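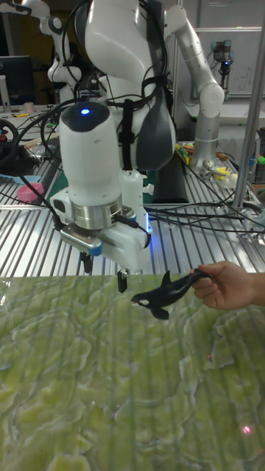
Why does a gripper stop before it reaches an object that a person is handing to it?

Most often the controller has lost a valid range to the object, or a cable has pulled on the wrist and the force limit has tripped. Both produce the same stop on the Nornar controller, so the log has to be read before anyone restarts.

Unit 2: Handover faults
Wurkholm Automation Course, April 2019

The fault in this unit is code 1435, "approach aborted." In the practice log it appears 31 times. The arm halts, the fingers stay open and the operator is left holding the object close to the jaws. Students tend to press Resume at this point. Do not. Take the hand away first, then acknowledge the fault.

Cause A: cable drag

Cables that loop around the wrist move with it. At some joint angles a loop goes tight and the force sensor reads the pull as contact. Check the loops with the arm hanging over the green tabletop and the jaws empty. The trip limit for this exercise is 74 newtons, and it stays there - raising it hides the fault and removes protection for the hand. 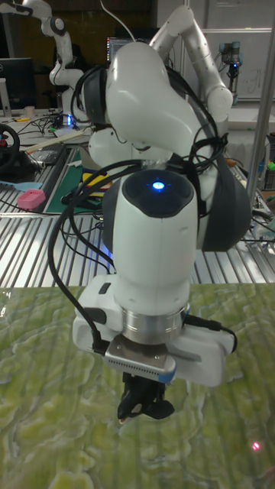 Cause B: bad range data

A glossy surface can return reflections that the depth camera takes for an object, or leave holes in the depth map. The marble pattern on our tabletop is shiny enough to show streaks of light. Compare the Ciketico depth view with the real tabletop before each run. If they disagree, log it as a sensor fault. 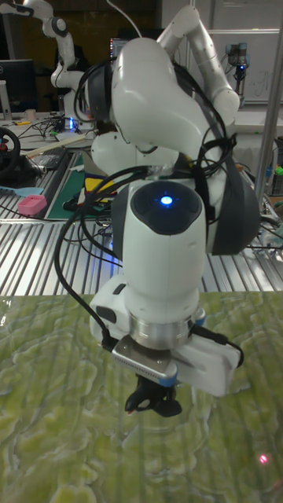 Before the next lab

Read the Bayram stop procedure and bring your copy of the log. Mark each 1435 entry A, B or unknown. Unknown is an acceptable answer if you write down which reading was missing.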